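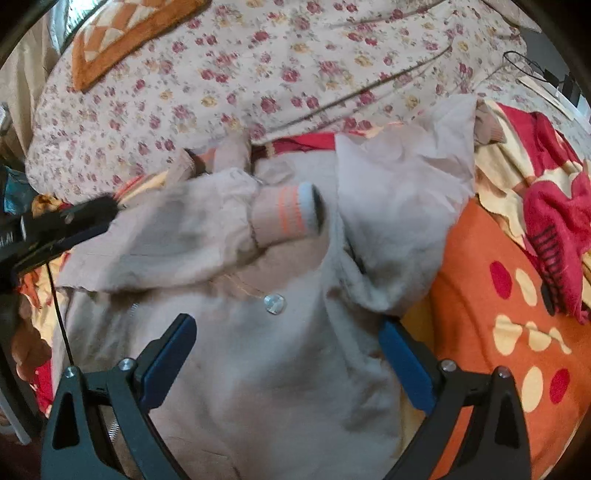
What is an art collective?

An art collective is a group of artists who work together and share something important. They may share a building, their tools, their money or a set of ideas. Some collectives sign their work with one group name. In others, each artist signs alone and the group helps with the costs.

A collective is different from a company. In a company, an owner or a manager usually makes the final decision. In most collectives the members decide together, either by voting or by talking until everyone can accept the plan. The second method is called consensus. It is slower than voting.

How does a collective begin?

Most begin with a practical problem. A printing press is heavy and expensive, and a single artist may use it only one day a week. If several artists buy it together, each pays less and the press is used more often.

The Fostutholm Print Group began in this way. Latifa Hegazy and Joaquim Rocha both made woodcuts, which are pictures printed from carved blocks of wood. They rented a former net store by the harbour and bought a second-hand press. Wiremu Tamihana joined the following March and taught the others to print on cloth. 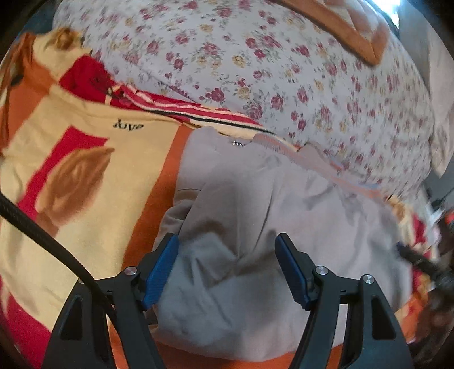
Printing on cloth needs a thicker ink than printing on paper, and the ink must be fixed with heat. The group wrote these steps down so that any member could follow them. Shared knowledge of this kind is one of the main things a collective owns, although it cannot be put on a shelf.

What are the rules?

Rules vary. The Fostutholm group has a short list, pinned up beside the press:

Each member pays the same rent.
Clean the rollers before you leave.
An edition has no more than 200 prints.
Two members must agree before the group's money is spent.

An edition is the full set of prints made from one block. The artist numbers each print in pencil. A print marked 3/200 is number three in an edition of 200.

Who is the artist?

This question can be hard to answer. Suppose Simão Esteves draws a design, Phong Tạ carves the block and Latifa Hegazy prints it. The group may list all three names or use only the group name. Museums usually copy whatever the collective has written on the work. Some collectives – mainly those that make work about protest or land – keep their members' names private.

Do collectives last?

Some last for decades. Others close after two or three years, when members move away or the rent goes up. The prints, posters and letters they leave behind are often kept in an archive, where people can ask to see them.

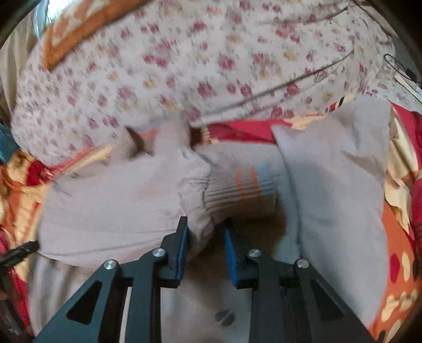
Soft light grey fabric on a bed.

Words to know

Archive: a place where old papers and objects are kept safely.
Block: a flat piece of wood carved for printing.
Consensus: a decision that everyone in a group can accept.
Edition: all the prints made from one block.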